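Counting doors

11 March 2018

I've been putting off writing up the Plavby door set because I can't decide if I trust it.
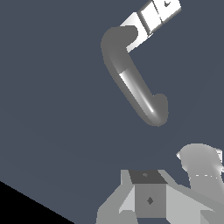

A reader in Ivthorpe wrote last month that simulated door handles teach a robot to open simulated doors, and that I should stop calling the results progress until somebody tries a real kitchen. Fair enough. I half agree.

The set has 2,021 runs now. Impressive, until you look at how they were made: 32 handle shapes, 4 panel colors, and the rest is the same start pose nudged a little. The jaws start open, the handle is a short reach away, go. I threw out every run where the handle slipped, then wondered if those were the ones worth keeping – a learner that never sees a miss has no idea what to do after one.

Brerkard claims variety fixes this. Maybe. Their variety is mostly paint, as far as I can tell.

I've put the failed runs back in and started training again on two machines. The older one is already complaining about disk space.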